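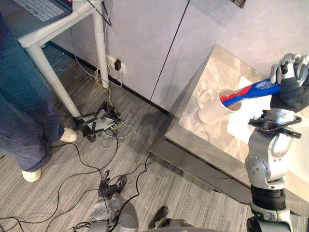 Inês Vilela

February 11, 2018

Progress report to the Bettencourt Fund: Night Shift Rights Project

We are at the halfway point of the grant, and I'm very happy to be writing this one! The first months were slow going (you will remember my last report), but the workshops for night cleaners and warehouse packers are now running every other week in Aswood, and people keep coming back and bringing their coworkers.

Workshops

The pay stub session is still the favorite. We ask everyone to bring a real stub and a pencil, and we go through it line by line: hours, night premium, deductions, what the uniform charge is and whether it should be there at all. Abílio Lobo has rewritten the handout twice, and the new version fits on one sheet, front and back. We have printed 900 copies in English and Portuguese and have 200 left, so a reprint is coming out of the materials line this spring.

The session on scheduling and rest breaks needed more work. We tried to cover the law, the grievance steps and a role play in one evening, and it ran so late that several people had to leave for their shifts. It is now two evenings. The role play got the second one to itself, and it is so much better for it. One woman who had hardly spoken all winter played the supervisor and had the whole room laughing.

Steward training

Lourenço Meireles and Amândio Prata are leading this part. The first group of new stewards from the Tikia warehouse has finished, and the second has started. Amândio added a unit on taking notes during a meeting with management, which the stewards asked for themselves. We would love to keep it for good.

Survey

The survey of night workers went out to 500 households by mail and through the drop-in desk. Returns by mail are lower than I hoped. The desk is doing far better, and we have moved hours from mailing to the desk to follow that. Lourenço Antunes is entering the answers now and expects to have a first summary for you in June.

Budget

Spending is on track except for room rental, which is over by $1,824. The second scheduling evening accounts for most of it. I'd like to move that amount from travel, where we have plenty left, and will send the request form separately.

Still to do

Child care during the evening sessions. We keep hearing about this one, and I have two quotes and am waiting on a third.

The steward handbook, chapters four to six. Abílio has drafts of four and five.

A date for your site visit. Any workshop evening is fine with us, and the stewards would really like to meet you.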